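Search products, parts and documents
Enter keyword or part number Go

Print this page | E-mail this page

Areck Work Surface Cover and Cable Management Set for Two-Arm Workstations

Product overview

The Areck cover set is supplied by Trimberg for laboratories, training rooms and light assembly areas in which two robot arms share a single work surface. It consists of a heavy black sheet, a washable white cloth, fastening straps, cable clips and a printed copy of the Trimberg Good Practice Rules. The set is intended for sites that operate under a written risk assessment and wish to apply one consistent method of covering, routing and inspection at every station.

The set is not a safety device. It does not replace guarding, protective stops, speed limits or any other measure required by the site's risk assessment or by applicable regulations. Purchasers remain responsible for confirming that the covered station meets the rules in force at their location.

Contents of the set

- 1 black sheet, with fold lines left from packing
- 1 white cloth
- 14 reusable straps
- 7 adhesive cable clips
- 1 printed copy of the Good Practice Rules

Replacement cloths are sold in packs of 4 under part number AR-206. Straps and clips are sold separately and may be ordered in any quantity.

Scope of the Good Practice Rules

The rules were prepared by Trimberg with the assistance of the Isik training center and the Amoah workshop, both of which operate two-arm stations on a daily basis. They apply from the moment a cover is unfolded until the station is returned to service. They should be read together with the arm manufacturer's manual. Where the two differ, the stricter requirement applies.

Two-arm stations with poles, covered in black plastic and white material:

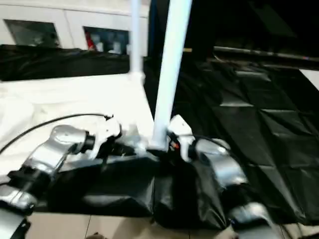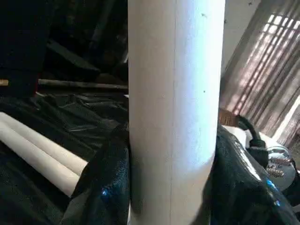
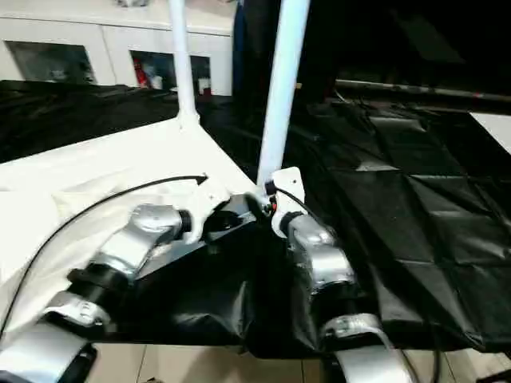
Rules for fitting the cover

1. Power. The arms shall be stopped and isolated before any sheet or cloth is placed, moved or removed. A paused program does not count as a stop for this purpose.

2. Clearance. No part of the cover may enter the space swept by a joint. After fitting, each arm is to be moved through its full working range at reduced speed while a second person observes from outside the marked area.

3. Openings. Vents, indicator lights, stop buttons and labels shall remain uncovered. Sheeting wrapped around a base must leave the manufacturer's rating plate accessible.

4. Hanging edges. A sheet may hang over the front of a table provided that it does not reach the floor in a walkway and cannot be caught by a lower arm segment. Excess material is to be gathered and strapped.

5. Poles and uprights. Sheeting is fitted up to a pole and not over its mounting. Mountings are checked for tightness before the cover is closed around them.

6. Glare. Glossy sheeting reflects overhead lights and windows. Stations that rely on cameras should be checked under normal working light. If reflections interfere with operation, the white cloth or a matte cover should be used in the affected area.

Rules for cables

Cables shall follow the arm with enough slack for full travel and no more. A loop that can reach the opposite arm or its gripper is not acceptable. Clips are attached to fixed structure only, never to a moving joint unless the manufacturer's manual provides for it. Cables may not run beneath the sheet across the working area, where they cannot be seen and may be pressed or cut.

Inspection and records

The cover is inspected at the start of each shift for tears, loose straps and trapped objects. A torn sheet is to be taken out of use the same day. Cloths are washed when soiled and replaced when the edges fray. Entries in the station log should state the station number, the condition of the cover, any correction made and the initials of the person responsible. Sites with several stations may use the log form supplied with the rules.

Contact between an arm and the cover, however slight, is recorded as an incident. The station remains out of service until the cause has been found and the clearance test in Rule 2 has been repeated.

Training

Operators should read the rules before fitting a cover for the first time and should complete one fitting under supervision. A short course is held at the Isik training center each November. Sites unable to attend may request the course workbook from Trimberg.

Ordering and returns

Orders are accepted from registered business and school accounts. Unopened sets may be returned within 14 days of delivery. Opened sheets and cloths cannot be accepted. Please quote the part number and the set revision printed on the inside of the carton lid in all correspondence.

Print this page | E-mail this page

Contact Trimberg | Copyright Trimberg. All rights reserved. | Back to top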